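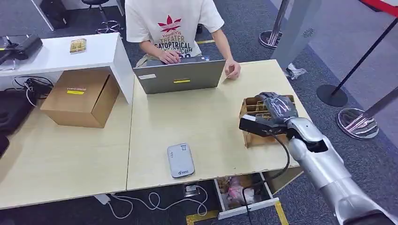

Typing at a laptop on a light wooden desk.

Flusen: a word list of household and weather terms

Flusen is a plain text list of everyday words collected in Lurnville and the farms north of it. It holds 340 entries. Each entry has the word, a short meaning, one sentence showing how it is used and the age band of the speaker.

Files

words.csv has the full list, one entry per row, saved as UTF-8.
sources.csv gives the speaker code for each entry. There are 58 speakers and no names.
notes.txt covers spelling choices, mostly for words that had never been written down.

Known gaps

Kitchen words are well covered. Words for tools and fencing are thin. Up to 112 entries have only one speaker behind them and are marked "single" in the last column. Two spellings of the same word are kept as separate rows if speakers disagreed.

Changes

November: duplicate rows removed, age bands added.

Use

Free to copy and adapt with credit to the Flusen word list. Corrections go to Şengül Baysal, who keeps the master copy. Lachlan Kingi and Pui-shan Yuen checked the meanings.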